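Wenche Björklund
2022-05-31

1/ Thread on small tables, cups and snack bags. I have used the same tabletop for most of May and have opinions about the grommet, the corners and where a drink should stand. Long. Mute as needed.

2/ The top is a Haliver, light wood grain, rounded corners, 600 mm deep. I bought it used and it came without paperwork, so everything below was measured by me with a steel rule. Haliver's naming is a mess and I can't give you a model number.

3/ Depth first. People shop by width and then complain that things fall off the back. At 600 mm I can put my forearms down, keep a working strip at the front, and still have a strip behind it that I never touch. That back strip is where the grommet belongs, and on this top that is where it is: round, dark, near the far edge.

4/ Cup and bag both live in the middle strip. The front edge stays clear for hands. Cup toward the left, bag toward the right, handle facing left. I drink left-handed, which matters more to the layout than anything else in this thread.

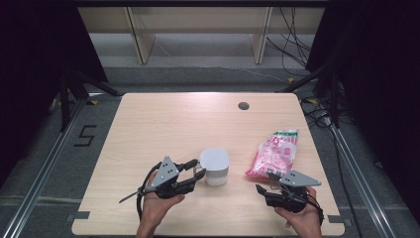 5/ The handle. It is a Rønning clip-on: a gray band that goes around a straight-sided cup, with a loop on one side. You can take it off and put it on another cup if the diameter is close. I have moved mine between cups for two years. The band has stretched slightly and now wants a quarter turn to seat properly.

6/ Fit notes, as several of you asked last time. The band needs straight walls. On a tapered cup it walks downward under load. If the rim flares, you have to put the band on from the base, and then it fights you the whole way up. Wash the band separately or residue collects under it.

7/ Mass. My heaviest cup, filled to where I normally fill it and with the band fitted, is 448 g on the kitchen scale. I pick it up by the loop at that weight without the band slipping. I would not carry it upstairs that way. Two hands, or take the band off and hold the cup like a normal person.

8/ Handle position has a second effect. With the loop facing left, I reach in from the side and my sleeve never crosses the rim. With it facing me, I tend to hook a finger in and pull, and the base drags on the wood. A fine scratch is easy to see on a pale finish once light hits it from the side. Ask me how long I spent on that with a microfiber cloth.

9/ Snack bags are worse than cups. A full bag is a pillow and rolls. A half-eaten bag collapses toward the open end and leaks crumbs at table height. Standing it up works until you bump the table. Lay it flat, open end away from the cup, and press the air out before you let go.

10/ I tried a bowl. A bowl takes up more of the surface than the bag does and then you have a bowl to wash. I tried a clip. The clip is fine on thick foil and useless on thin film, where it slides off along the crease. Flat on the table is still the best method I have found, and it costs nothing.

11/ A flat bag also keeps its color in view, which is useful when you share a table. Mine are bright pink. Plain silver ones get swept up with the wrappers at the end of the day, sometimes with half the contents inside.
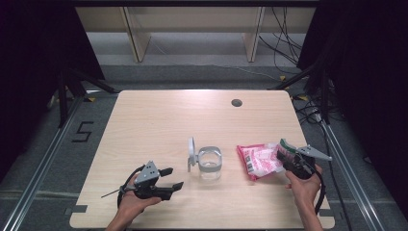
Banded cup left, bag flat on the right. Light wood, gray carpet.

12/ On clear cups: I like them on a light top. You can read the level from where you sit, and you can see the grain through the base when the cup is empty. The downside is that an empty one has very little contrast against pale wood. The gray band helps a lot with that. I would buy the band for that alone, even with no loop on it.

13/ Corners. Square corners on a small top catch you at the hip every time you walk past. Rounded ones don't, and they are easier to wipe, as the cloth follows the edge and doesn't snag. If you are cutting your own top, trace the radius from a saucer and sand to the line. A jigsaw will wander on the tight part, so go slowly and leave a little extra.

14/ Tape. Gray tape at the front corners is a cheap way to give a light top some edges you can register out of the corner of your eye. Replace it before it gets tired. Old adhesive on a wood finish comes up with warm soapy water and patience. Don't scrape it.

15/ Floor. Carpet under a small table is quiet, and a dropped cup has a better chance. It is bad for crumbs and bad for leveling. Push down on each corner in turn after you move the table. If one dips, give the carpet a day to settle before you start shimming. I shimmed too early in the Notdale flat and had to undo all of it.

16/ The grommet again. Unused, it is a crumb trap. I vacuum it from above with the narrow nozzle. Zernutlow sells a push-in cap, 4 to a pack, and mine sat slightly proud of the surface until I filed the lip. If you run a cable through, leave slack underneath so that moving the table doesn't pull on whatever is plugged in.

17/ Spacing, for the person who will ask. Cup center to the front edge is 266 mm in my layout. I got there by sitting down, closing my eyes, putting the cup where my hand wanted it and then measuring. Do the same with your own arm. My number is only good for my chair and my elbows.

18/ Things I haven't sorted out: whether a cork mat is worth the space, whether the band survives a dishwasher (the leaflet that came with mine is long gone), and how to stop thin film bags from crackling during calls. Moving the bag off the table before the call is the current workaround.

19/ Replies are open for measurements. If you have a Haliver top with the grommet in the center, I'd like the distance from the back edge to the near side of the hole, in mm please - I have a spare top to drill and one chance to put the hole in the right place.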